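Chapter 3
Worktops, Wear and the Way We Use a Kitchen

When I moved into my second flat I was so pleased to have a proper kitchen that I squeezed half a lemon straight onto the worktop on the first evening. I was making a dressing, I was talking to Iqra Ghumman (who had come to help me unpack and was mostly eating the crisps), and I didn't give it a thought. Next morning there was a dull patch by the sink, the shape of a kidney bean. I scrubbed it. I scrubbed it with something stronger. It got worse, of course, and I lived with that patch until the day I handed back the keys.

I tell every new group of students about my kidney bean, and I'm telling you too, as it's a very good way into this chapter. In Chapter 2 we looked at how a room is laid out: where the sink goes, how far you walk with a hot pan, why the bin always ends up in the wrong place. Now we come to surfaces. You touch them more than anything else in the house, and most people choose them from a sample the size of a playing card.

What happened to my worktop has a name. It's called etching, and it is a different thing from staining, though the two get muddled all the time (even by people who sell the stuff!). A stain is colour that has soaked in. An etch is damage to the surface itself. Marble is mostly calcium carbonate, the same stuff as chalk, and acid eats into it. Lemon juice, vinegar, wine, tomato, some bathroom sprays – they will all do it. You can seal marble and slow down the stains, but an ordinary sealer does very little against an etch.

So why does anyone buy it? Well, look at it. I'm fond of the pale grey kind with soft, darker veins, especially next to painted cupboards in a quiet green. It feels cool under your hands, which pastry cooks love, and no two slabs match. My old colleague Dinesh Patwary fitted kitchens before he taught, and he used to say he could sell marble by simply leaving the room and letting people stroke it.
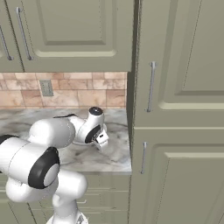
What this chapter covers

We'll begin with natural stone: marble, granite, slate and limestone, how each is formed and what that means when you spill your dinner on it. Then we move on to timber, laminate and the made-up materials, such as quartz bonded with resin. The last part is about edges and joins, a subject I could bore you with for hours, and where most cheap jobs start to fail.

There are two short case studies along the way. One follows Mahnaz Pakzad as she refits a narrow galley kitchen on a tight budget. The other is the café at Laretti, where the owners changed their counter three times before they were happy with it. Read that one slowly. The second counter was the most expensive and lasted the shortest time.

Before you read on

Go and stand in your own kitchen for 10 minutes, ideally after a meal and before anybody has wiped up. Run your palm along the worktop with your eyes shut. Feel for rough spots, swollen edges, the little ridge where one piece meets the next. Jot down where they are and have a guess at the cause. Keep your notes, as you'll want them for the exercise at the end of section 3.2.

3.1 How stone takes a knock

Let's start with hardness, a word we all use loosely. A geologist means something quite narrow by it: how well a mineral resists being scratched.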